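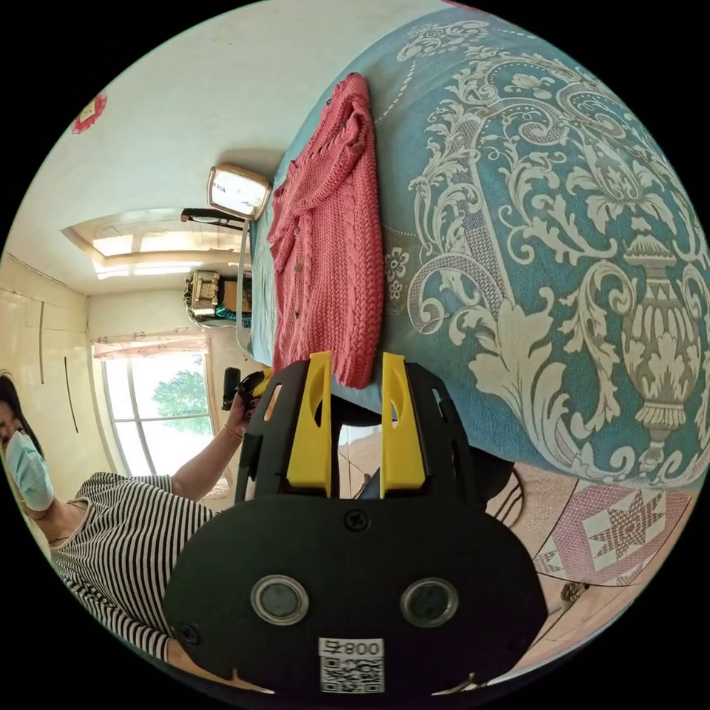

How long does it take to walk the old rail trail from Darlow to Grimshaw? Three days if you're reasonably fit, and four if you stop at every bakery like I did.

I'd been meaning to do it for years. The last train went through before I was born, and my dad used to talk about riding it up to Tarnis to see his aunties, head out the window, soot in his eyebrows. So in August I finally took the week off, bought new boots (big mistake, buy them in autumn and wear them in) and caught the early bus to Darlow.

The first day is dead flat. Paddocks, magpies, a couple of old sidings with the platforms still standing, and me singing to the cows. By lunch I had a blister the size of a twenty cent piece and was having a lovely time anyway!

Day two is the climb, and it's a beauty. You go up through stringybark country to the Skurnstead tunnel, 691 metres long and black as your hat in the middle, so bring a proper torch and don't rely on your phone. I met Danjuma Danladi at the far end, boiling a billy on a little gas stove. He's walked the trail 30 times and reckons winter is the only season worth bothering with – no flies, no snakes, and you get the huts to yourself. He also gave me half a fruitcake, so I'm inclined to believe whatever he tells me.

From there it's downhill to Tarnis, where the pub does a decent parma and has a drying room for your socks. I found Dad's aunties' street after tea. The house has been painted a sort of mustard and there was a kid's trampoline out the front, and I stood there a bit too long and a dog barked at me.

The last leg into Grimshaw follows the river, and there are two creek crossings that can come up quickly after rain, so ring the visitor centre before you set off. The bus home leaves from outside the newsagent.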